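Notebook, December, glucose meter bench, Brirnwood room

Started at 9 a.m. Continued the strip comparison for the Ivholm patient education project. Control solution came out of the fridge an hour before and sat on the bench to reach room temperature. Opened a new vial of Zoubi strips and wrote the month on the label. The old vial had been left with the cap loose, so I threw it out and struck its readings from the sheet.

Low control read steady on both meters. High control drifted up on the Mukeck meter after the battery change. Set the clock again and repeated the run. Same drift, so it isn't the clock.
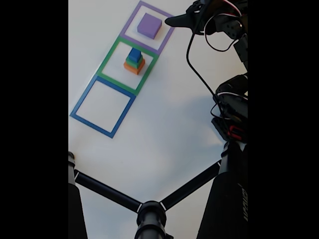

Do the strips have to be thrown out if they were stored in a warm car?
Check them with control solution first, and discard the vial if the reading falls outside the range printed on it.

That goes in the handout for people with type 2 who test at home. The current draft says "store properly," and readers at the clinic asked what it meant. Changed it to "keep in the closed vial, indoors, out of the bathroom."

Handout print run is 1000. The first 200 go to the Ivholm clinic, the rest wait for the Spanish version. Page 4 still has the old lancet disposal paragraph. Needs replacing before it goes to the printer.
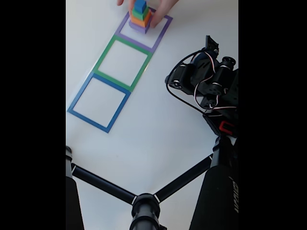

Tabletop with taped squares, stack in the purple one.

After lunch ran the high control again with a fresh drop for each strip. Less spread, still high on the Mukeck. Will try the spare meter before writing to the supplier. Control solution back in the fridge door, bottle marked with the opening month. Lancets are low, reorder.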